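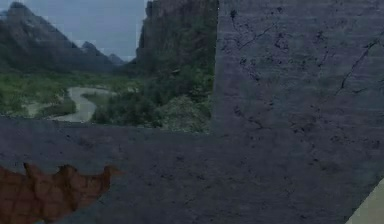

The question I get most often from friends is whether a robot can clear their kitchen counter yet, and my answer after two years on the Cimska project is still "sort of, on a good day." Clearing a counter sounds like one chore, but for the machine it's a pile of smaller ones: find the surface, find what's on it, decide what can be picked up, pick it up, and put it down someplace sensible. I used to think the third and fourth steps were where all the trouble lived. Now I'd put my money on the first. Take the speckled gray surface in Figure 2, with those thin dark cracks running across the upright part. You and I read them as cracks and move on. A segmentation model that learned on clean white tabletops may well read a thin dark line as the border between two things, and then the planner politely steers around an object that doesn't exist. I lost most of a July to that kind of mistake (my own fault, I'd trained on far too little variety).

Figure 2. Rendered view with a mottled gray surface, a brown object at lower left, and a river valley through the opening.

Backgrounds turned into a bigger deal than I expected. Our first renderer put everything inside a plain box, and the policy got very good at plain boxes! So we started randomizing what was behind and beyond the work area, and mountains, cliffs, trees and water all went into the pool. Murali Kaimal thought this was overkill, and we argued about it over a lot of lunches. His point was that no one wipes down a counter in front of a mountain range. Mine was that people have windows, and posters, and shiny appliances that reflect windows, and I'd much prefer that the network learn to ignore all of it during training than discover it in somebody's house. We never fully settled this. He did stop deleting the outdoor backgrounds from my config file, so I'm calling it a draw.

Partial views are the other sore spot. The brown shape in the figure shows only its upper part, with a jagged outline that tapers to a small tip toward the middle. Could be leather, could be bark, could be wood, as far as the texture goes. A person would lean over and look. Our policy had no "lean over" action in the first version, so it had to commit to a grasp from whatever edge it could find, and a narrow tip is a tempting edge. We added a look-again step for the Ganetti planner, which lets it ask for a second viewpoint before it closes the hand. It costs time and it makes the robot seem a bit hesitant, but I've come to like that in a kitchen helper.

As for numbers, we ran 2151 simulated pick-and-place attempts with the look-again step turned on, and 2061 of them ended with the item in the bin. I was thrilled for an entire afternoon. Then we moved to the test kitchen at Pulwood, where we managed almost 156 attempts before a worn cable put an end to the session, and the mood got quieter. Cups and boxes were fine. Dish towels were not fine. Anything soft that hung over the edge of the counter got dragged, bunched up, or dropped on the floor, and I'd have to walk over and reset it by hand, which sort of defeats the purpose of owning the thing.

So I don't want to oversell this. I think tidying rigid items off a known surface is close enough that I'd let the machine try it at my place while I'm in the next room (with the good mugs put away). Laundry, wiping, and anything that involves judging how much something will sag are a different story, and I don't see our current simulator getting us there, as its cloth model is pretty crude. The shop-floor version of the job, sorting parts into Reddy trays, went a lot smoother for us, mainly thanks to the parts being the same every time. Homes don't give you that. The next section goes through the cloth failures one type at a time, starting with the towels.

Papers > Household Manipulation > Cimska > Section 4: Surfaces and Clutter

Contact the authors | Copyright Cimska project, Jul 20, 2020 | Back to top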